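Jollthorpe schools to keep phones out of lessons from January

25 October 2024

Pupils at the two secondary schools in Jollthorpe will hand in their mobile phones at the start of each school day from January, after a vote of the governors this week. The phones will be given back at the last bell.

The new rule covers lessons, breaks and lunch. Until now each teacher could decide if a phone was allowed on the desk, and parents had complained that the practice was different from one classroom to the next. Pupils in the sixth form may still use a phone in their own common room, but not in the corridors.

The schools asked families for their opinion before the summer. According to the letter which was sent home yesterday, 60 per cent of those who answered wanted a full ban during the day, and most of the others asked for a ban in lessons only. The letter does not say how many families took part.

A child who has a medical reason to carry a phone, for example to check blood sugar, can keep it with a written note from a parent. Parents who must reach a child urgently are asked to ring the school office, which will have a second telephone line for this purpose. The line will be open until 4 pm.

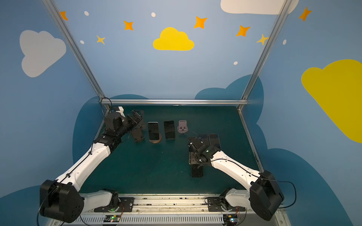
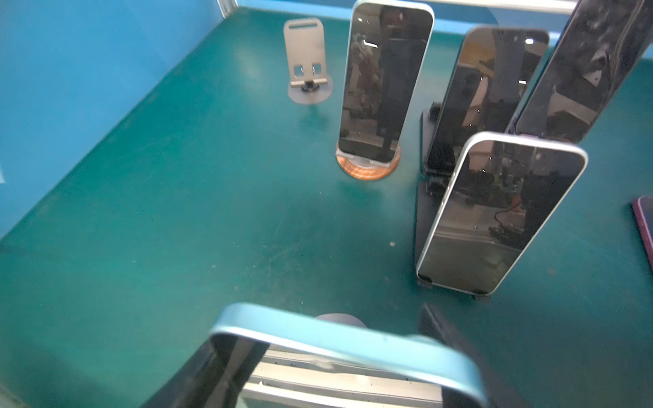
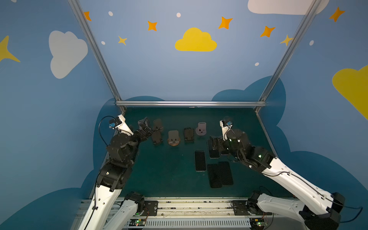 Larysa Symonenko told the governors that she agreed with the aim but was worried about the bus. Her daughter travels home to Merkden, she said, and in winter the service is often late or does not come at all, so the phones must be given back quickly and not after a long queue in the hall. She also asked who would pay if a phone was lost or damaged while the school was keeping it.

The governors answered that the phones will be kept in locked boxes, one for each form, and that the form tutor will bring the box to the classroom before the bell. The question of payment is still open. The schools have promised to write to families again when they have spoken with their insurer.

A pupil who does not hand in a phone will get a warning the first time. After the second time, a parent will have to collect it from the office. There was a proposal to keep such phones for a whole week, but it was dropped — several governors found it too hard on children who walk home alone in the dark.

The rule will be tried for 6 months, and families will then be asked again. The primary school in Merkden already has a similar rule and is not affected. Questions about the change can be sent in writing to either school office before the end of term.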